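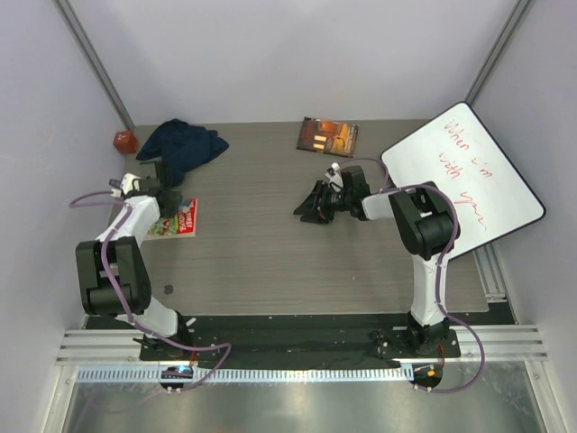
Real Estate > Buying & Selling

Jun 3, 2019
By Abdelghani Kettani

Sellers of condos lose more time to missing association paperwork than to mortgage problems, according to Nawal Erraji, a listing agent with Veltilar. She reviewed 463 of the firm's condo sales before we spoke and found that late documents were the most common cause of a moved closing date.

"People get the place painted and they clean the carpets," she said. "Then we get an offer and I ask for the bylaws and the budget, and they don't know where any of it is."

Erraji has worked in condo sales for nine years. The set of papers a buyer receives varies by state and by building, but she usually expects the declaration, the bylaws, the house rules, the current budget, recent meeting minutes and a statement of what the seller owes. Most of these come from the management company. In many buildings the seller has to place the order and pay for it.

Her advice is to call the management company before the unit is listed and ask what it charges and how long it takes.
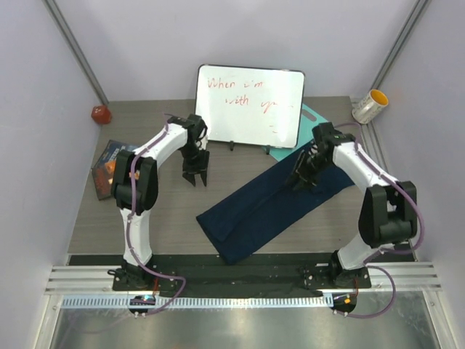
Some documents can be ordered early and some can't. Bylaws and house rules seldom change, so a copy requested before listing will normally still be current at the time of an offer. The statement of account is different. It has an expiration date, and a seller who orders it too soon may pay for it again.

"I get the bylaws first and leave the statement until we have a signed contract," Erraji said. "If there's a rush fee for the statement, I want the seller to know the amount in advance. I don't want them finding it on the closing sheet."

She gave the example of a one-bedroom sale at a building called Hultero. The buyer's lender asked for the association's insurance certificate late in the process. The management company had changed its insurance agent and sent the old certificate, and the lender turned it down. Closing moved by two weeks.

"The buyer had already given notice on her apartment," Erraji said. "She stayed with her sister. The seller had movers booked and had to pay to change the date."

Minutes are the part she wishes buyers would read more closely. They show whether the board has been talking about a new roof or an elevator repair, which can lead to a special assessment. They also show how disputes over parking, pets and noise have been handled. Erraji said many buyers look at the monthly fee and stop there.

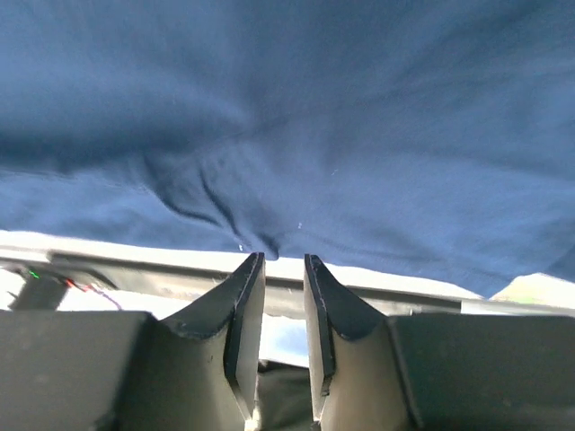 A low monthly fee can mean that little is being put into reserves. At Kemum, a smaller building where she has sold two units, the fee had been flat for a long time and the board then raised it sharply to cover work on the garage.

"Both of my sellers got questions about it," she said. "We put the board's letter in with the listing papers. The buyers asked when the work would be done, and we had the answer in writing."

Lenders look at reserves too, along with the share of units that are rented out and any lawsuits involving the association. A buyer with good credit can still be refused a loan on a particular building. Erraji asks the lender for its condo questionnaire as soon as an offer is accepted and sends it to the manager the same day.

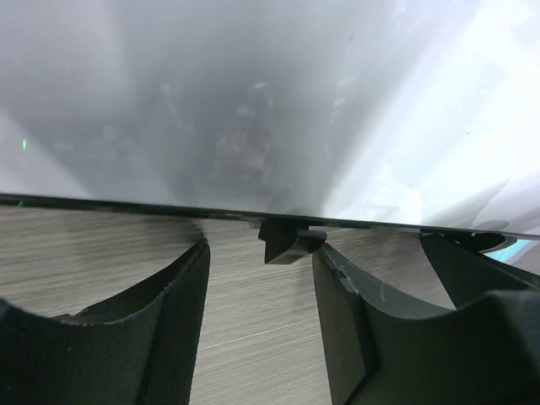
Who should pay a special assessment that is approved between the offer and the closing?

"Whatever the contract says, so read that part before you sign it," Erraji said. "In the contracts I see, the seller often pays if the board voted before closing, but it can be split or passed to the buyer. If it's paid in installments, spell out who pays the ones that come due later. I'd have an attorney look at the wording."

She also suggests that sellers check their own account for unpaid fines. One of her clients, in a building managed by a company called Alaoui, had an old charge for a lost garage remote that he had never been billed for. It came up on the statement and he paid it at closing.

"It was a small amount," she said. "He was still annoyed. He asked them for a receipt and they mailed it to the condo, after he'd moved out."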